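## 3. Room survey: lighting and desk layout

The third part of the project looked at the open-plan office on the upper floor of the Cadwaladr building. The work was split into two tasks: recording the fixed features of the room, and checking whether the light at desk height was even enough for detailed bench work. Furniture was left in its normal position throughout.

The ceiling fixtures fall into two types. Round recessed lights serve the part of the room nearest the desks, and narrow linear fixtures serve the far end. Both types are rated at 4000 K according to the building schedule, so differences in reading were expected to come from spacing and mounting height. All fixtures were switched on for the survey, and the windows were left uncovered by blinds.
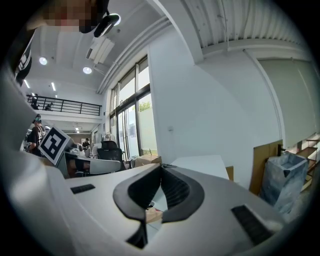 *Figure 3. White ceiling with round recessed lights, linear fixtures toward the far end, and a white desk with a gray edge. Strong lens curvature; not to be used for measuring.*

Readings were taken with a Flomel handheld light meter at 24 points on a regular grid. The sensor was held level at desk height and given 90 seconds to settle before each value was written down. Points that fell on a walkway were moved sideways to the nearest desk surface, and the shift was marked on the plan.

The values were entered in the Lillo spreadsheet used in section 2. The highest readings came from desks directly below a round fixture. Values dropped between fixtures and were lowest at the far end, where the linear strips are set further apart. Two points near the wall were measured again after the first values differed from their neighbors, and the second values were kept.

### 3.1 Sources of error

- The meter was last calibrated before the Grevska survey, and no correction was applied.
- White desk surfaces reflect light back toward the sensor. Matte card was placed under the meter from point nine onward.
- Grid spacing was set with a tape measure along one wall only.

The raw values are listed in Appendix B.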